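6.3 Recording a demonstration by remote control

Before you begin, complete the joint check in section 6.1 and load the board layout in Ornlow.

1. Place the task board flat on the table, within reach of both arms.

2. Put on the headset and hold both hand controllers at chest height.

3. Press and hold the two side buttons until the arms start to follow your hands.

CAUTION: Keep other people outside the marked floor area while the arms are live. Release either side button to stop both arms.

4. Say or type the task name, then press Record.

5. Move one arm at a time. Park the idle gripper clear of the part you are handling.

6. Close the gripper slowly on the part. Pause for one second before you lift -- the software uses the pause to split the recording into steps.

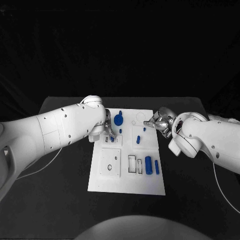
Figure 13. Left gripper closed on a blue part at the small plate; right gripper held above the board.

7. Finish the task, open both grippers and press Stop.

NOTE: If a part is dropped, keep recording and pick it up again. Mark the take "recovered" in the list.

8. Repeat for at least six takes. Change the starting position of the parts between takes.

If error 831 appears, the recording was not saved. See section 9.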